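How to start chilli and tomato seedlings in a spare bathroom

Posted by Tarek Belhaj, last changed 13th February

Many people ask me where to put the seedlings when there is no greenhouse and every windowsill is already full. My answer for the last years is the small bathroom, the one that guests use. It has water, it has a fan, the floor can get wet, and the counter is at a good height for the back. In this page I explain how I set it up, from the empty counter until the plants move out.

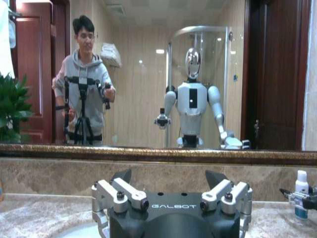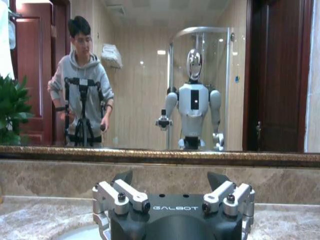
You need a room where you can keep the door closed and where the temperature does not fall too much at night. Chillies want it warmer than tomatoes. If your bathroom is under 18 degrees in the morning, use a heat mat under the chilli trays and leave the tomatoes without it.

What you need

One LED bar or panel for each tray
A timer for the light
Seed trays with a clear lid
Saucers or a larger tray to catch the water
Fine seed compost
A small fan, if the room has no extractor
A thermometer that remembers the lowest and highest value
Labels and a pencil (ink goes away in the damp)

I use the Parkine bars because they were the ones in the shop near me. Any white LED made for plants will do. Mine cost 42 for the pair and they are now in their third spring.

Step 1. Prepare the room

Take out everything that stands on the surface where you want to work, and wash the surface with warm water and a little soap. Old toothpaste and hair spray are not good for seeds. Put a sheet of plastic down before the trays, also when the surface is stone. Natural stone takes stains from compost and from plant food, and I have one brown ring that I could never remove.

Then think about electricity. This is the part where I ask you to be strict. Light, fan and heat mat must be plugged in outside the bathroom or in a socket that is meant for such a room, and with a residual current device. Every cable should hang down in a loop before it goes up to the plug, so that drops fall from the lowest point of the loop. If you are not sure about your installation, ask an electrician before you start. If the room has a shower, do not use it while the lamps are there.

Step 2. Hang the light

The light has to go up and down, so do not fix it hard. I have a clothes rail with two chains and small hooks. My friend Kidus Abdella has screwed a curtain pole between two walls, and this is more solid than mine, but you need to drill into tiles and he broke one.

Start with the lamp 30 centimetres over the compost. When the first green comes out, look every day. Long thin stems that fall over mean the lamp is too high or too weak. Leaves that become pale on the top or roll inwards mean it is too near. Move it by one or two links of the chain and wait three days before you move it again.

A mirror behind the trays is useful, since it gives back some light to the side of the plants that is away from the lamp. You should still turn the trays every second day.

Set the timer for 16 hours on. Seedlings need the dark hours too, so please do not leave it on day and night.

Step 3. Sow

Fill the cells with compost, tap the tray on the table, and fill again. Water it before you sow, with lukewarm water, and let it drain. Then make a hole with the end of the pencil. Chilli seeds go half a centimetre deep, tomatoes one centimetre. I put two seeds in each cell and later I cut the weaker one with scissors. Do not pull it out, the roots are often together.

Write the label now, before you open the next packet. I grow a tomato called Namgate and a yellow chilli that I have from a neighbour called Jääskeläinen, and one year I had both in the same tray without any label. Chilli and tomato you can tell apart after the second leaves, but two kinds of chilli you cannot.

Tomatoes come up after five to ten days. Chillies take from one week to four, so have patience. Take the lid off as soon as half of the seeds are up.

Step 4. Air and water

The biggest enemy in a bathroom is a disease called damping off. The stem becomes thin and brown where it meets the compost and the plant lies down. There is no cure for a plant that has it. You prevent it with moving air and with less water than you think.

Let the fan blow over the trays, not directly on them - the leaves should tremble a little, no more. If you have an extractor, run it for an hour in the morning and an hour in the evening. With the door closed all day I measured very wet air in my room, and there was mould in the corner of the ceiling after two weeks, so now I open the door whenever the light is off.

Water from below. Pour the water in the saucer, wait 20 minutes and throw away what is left. For one of my trays 200 millilitres is enough. Lift the tray before and after, and you will soon know by the weight when it is dry.

Step 5. Feeding and potting on

The compost has food for the first weeks. When the plants have 4 true leaves I move them to pots of nine centimetres and start with a weak plant food. I take Fudow liquid at half of the dose on the bottle. Tomatoes can be planted deeper than before, up to the first leaves. Chillies I keep at the same depth.

At this moment the counter becomes too small. Two trays of seedlings make a lot of pots, and you have to give some away or find a second room. Do not put them on the floor without a light, because they will grow long in two days.

Step 6. Moving out

From the end of March, if the days are mild, I carry the tomatoes out for one hour in the shade, the next day for two hours, and so on for ten days. Bring them in every night until there is no more danger of frost. Chillies follow some weeks later.

When the room is empty, wash the trays with hot water, dry them well and clean the dust from the fan. Look also behind the basin for fallen compost, or you will find small black flies there in the summer.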